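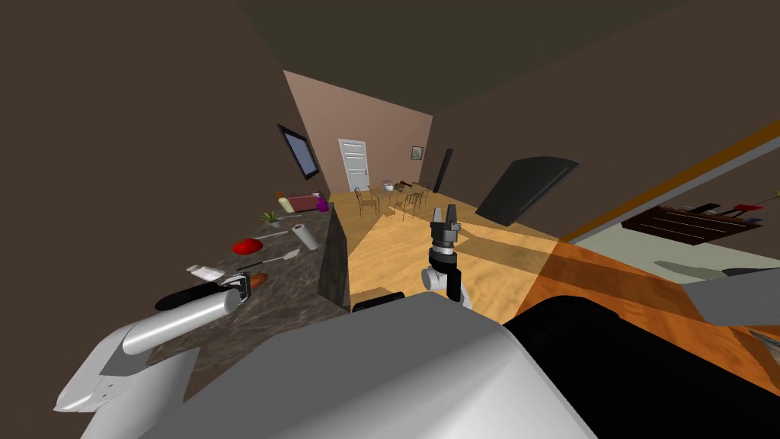

Troruvau Two-Arm Kitchen Simulation Package

Order code 568. Sold per seat, billed yearly.

The Troruvau package lets you test a two-arm mobile robot in a furnished home before you buy the hardware. It comes with a robot model fitted with two-finger grippers, a set of kitchen and dining rooms, and a library of household items that can be placed on any counter or table.

Most customers use it to settle three questions ahead of a purchase order: whether the arm reaches the back of a counter, whether the base gets past the dining chairs, and which gripper to order.

What you get
152 household objects
11 room layouts
Robot's-eye and fixed room views
Adjustable counter height
Support by email for the length of the license

What you need to supply
A workstation with a dedicated graphics card. A laptop will open the rooms but is slow with both arms moving. Robot models from other makers can be imported, but check with us first if yours has more than two arms or a lifting column.

Planning your budget
Seats can be added mid-year and are charged for the months left. Trial licenses run 90 days and cover one seat. Work saved in a trial carries over if you buy. Training is quoted separately, as is modeling of your own rooms from floor plans. Hitoseo grippers are included as models only; the physical parts are ordered through Leltden.

Prices were last revised in July. For a written quote, contact Georges Nimri in equipment sales and give the number of seats and the robot you are considering.

Page updated December 2025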